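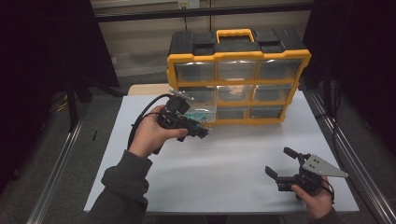
Parts organizer with yellow carrying handle, on the worktable.

From: Pouran Nouri
To: Nallby Seed Library members' list
Date: 2002-03-29
Subject: Re: Loan terms for the coming season

Dear members,

I write on behalf of the Seed Library in reply to the message from Afshin Shirazi, quoted in part:

> The notice sent in February states that each household may borrow up to 6 packets.
> It does not say whether beans and peas count toward that limit. Last year they did not.
> I would also ask that the return date for biennials be put in writing. Carrots and
> parsnips cannot give seed in their first year, and two of us at the Orier garden
> received reminders for them all the same.
> Afshin Shirazi

Both points are well taken. The terms below replace those in the February notice.

1. Borrowing limit
The limit of six packets applies to all crops, including beans and peas. Households growing for the Acheampong Street plots may request three more packets in writing. The library currently holds almost 300 packets, and several squash varieties are in short supply.

2. Returns
Seed from annual crops is due by the end of the growing year. Seed from biennials is due one year later. Reminders already sent for carrots, parsnips, beets and leeks should be disregarded. A member whose crop fails owes nothing, but is asked to report the loss so that the variety can be replaced.

3. Labels and storage
Returned seed must be fully dry and marked with the crop, variety, year and grower's name. Small seed is best kept in paper envelopes. Larger seed may be stored in drawers, provided that each drawer holds a single variety.

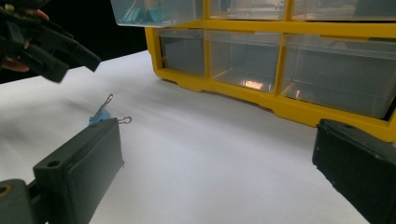
4. Germination tests
Any lot more than three years old will be tested before it is lent. Lots that sprout below 45 percent will be withdrawn and offered free of charge as bird feed or cover crop. Results will be posted at the Nundero branch.

Questions about these terms should be sent to this list.

Respectfully,
Pouran Nouri
Nallby Seed Library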